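Home Rooms, Page Five: Bedrooms

Welcome back to the picture pages! If you came in from the kitchens page, hello, I'm glad the drawers didn't scare you off. Bedrooms are my favorite part of the whole project, and I have a lot to say before the photo, so scroll down if you only want the photo.

Quick catch-up for anybody new. Kuma is our little study of how a robot arm can learn household chores from people who never touch the robot. You hold a gripper in your hand, you do the chore with it, and whatever is mounted on the gripper records what the fingers did. Later on we train a policy from the recordings and run it on the arm back at the Pleka lab. The idea of hand-held collection isn't ours at all, lots of groups do it now. What we wanted to find out was much smaller and (I think) more useful: does it matter how messy the room is while you're collecting?

My bet was yes. Ursina Stöckli, who shares the project with me and has better instincts than I do about most things, bet that messy rooms would help with some chores and hurt with others. I'm going to tell you now that she won, mostly, and I'm still buying the coffee.

We recorded 230 clips in bedrooms and kept 219 of them. The ones we threw out were nearly all tracking losses. The camera needs something to hold on to when it works out where it is, and a plain white wall up close gives it nothing, so the position estimate wanders off and the clip ends with the gripper apparently floating out through the ceiling. I used to try to rescue those. Please don't do that, I lost most of a December to it.

The rooms were all people's real rooms, and the rule was that whoever lived there shouldn't tidy for us. That was harder than getting the software to run! People really want to make the bed before you come in. I had to put it in the email, in capitals, and I still walked into rooms that smelled of furniture polish. For the comparison we also built a "clean" bedroom in the lab, with a single bed, a gray blanket, one pillow and nothing else in it. I've spent so many hours next to that gray blanket that I can't look at the color anymore.

There were five chores: pick up a piece of clothing and put it in a basket, turn back a corner of the blanket, move a pillow to the head of the bed, hang a bag on a hook, and close a drawer. Same list in every room, same order, with the person holding the gripper free to do each one however felt natural to them. We didn't correct anybody's style. One of our friends moves a pillow like she's defusing it and another one sort of shovels, and both kinds went into the training set.

Okay, so what happened. For clothing and pillows, the policy trained on messy rooms was clearly better than the one trained in the lab room, even when we tested both of them in the lab room. I didn't expect that second bit. We ran it again because I thought I'd swapped the two checkpoints (I have done this before, ask Ursina) and got the same answer. My guess is that the lab policy had learned something like "go toward the thing that isn't gray," and it fell apart as soon as there were two things that weren't gray. The messy one had been forced to look at what it was grabbing.

For the drawer it went the other way. The messy policy got distracted, or that's how it looked from my chair. It would start toward the handle, slow down, drift sideways toward whatever cloth was nearby, and then sometimes come back and sometimes not. The lab policy went straight in and pushed the drawer shut. Blanket corners were pretty much a tie, and bags were terrible for everybody — straps are thin and floppy, and I don't think we have enough examples of them to say anything at all. I'd be careful about quoting us on bags.

We then mixed the two sets, and that's the version I'd recommend if you're doing something similar. Mixed training got back most of the drawer performance and kept the gain on clothing. It isn't a huge surprise, I know. But it means the boring lab recordings are still worth making, and I'm a bit sorry about the things I said to the gray blanket.

A few people have written to ask about the software. The recordings go through a tool we call Jindier, which lines up the video with the finger opening and chops everything into clips. It's rough but it works, and I'm cleaning it up so other people can use it. The grippers were printed and put together for us by Dhillon, a small shop down the road from Pleka, who were very patient about me changing the finger shape after they'd already made the first batch. Sorry again!

One tip before the photo, if you want to try any of this at home. Check your clips the same evening. Don't save them up for the end of the week like I did at first, or you'll find out too late that you had your sleeve over a lens for a whole room. Also bring water, and snacks for whoever's bedroom it is. A session takes roughly 12 songs off my phone if everything goes well, and a lot more if the tracking is grumpy.

Next page will be hallways, once I've figured out what to do about shoes. 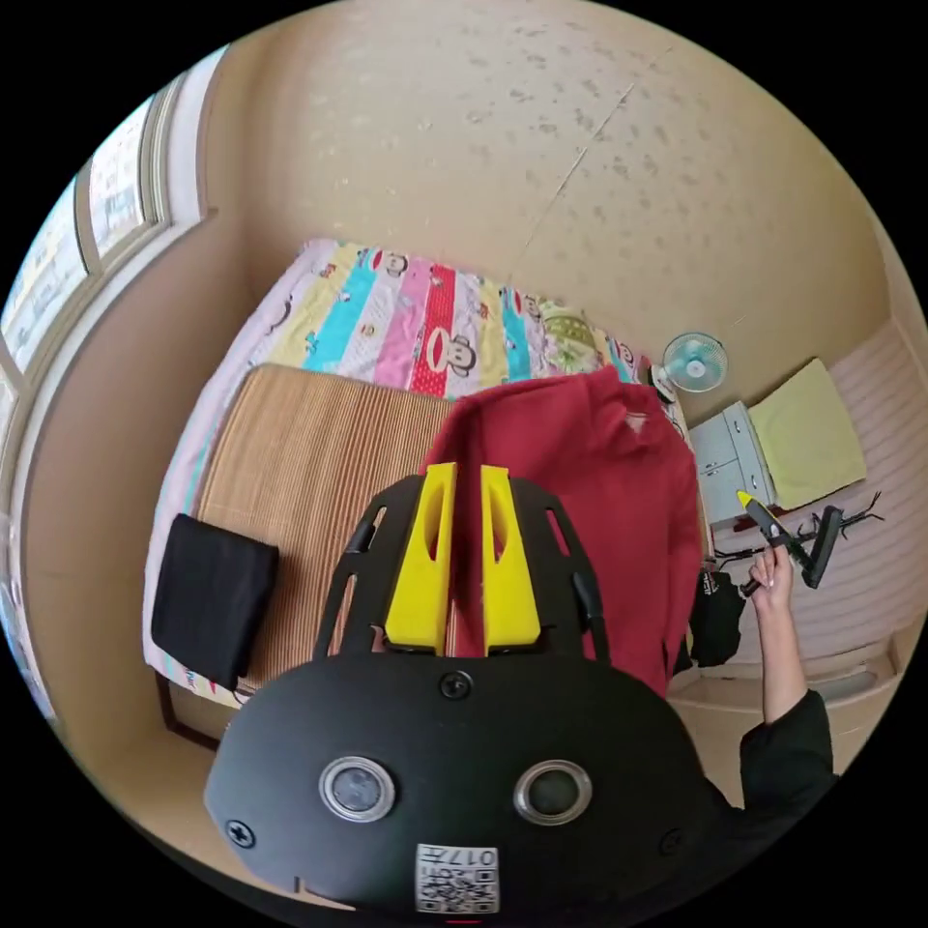 Busy rooms turned out to be the good ones for tracking, and I've started to get a little excited when I walk into one. Look at everything the camera gets to hold on to with a quilt like that — all those stripes, and the monkey faces on top! The red jacket is the sort of soft, folded thing I mean when I talk about clothing, too, and it's nothing like one flat shirt on a gray blanket. The yellow fingers are nice and easy to find against all of it, even with so many other colors on the bed. Bright windows are still on my worry list, and you can see how washed out the panes are in the corner. If anybody has a good trick for exposure that doesn't involve asking people to close their curtains, my inbox is open.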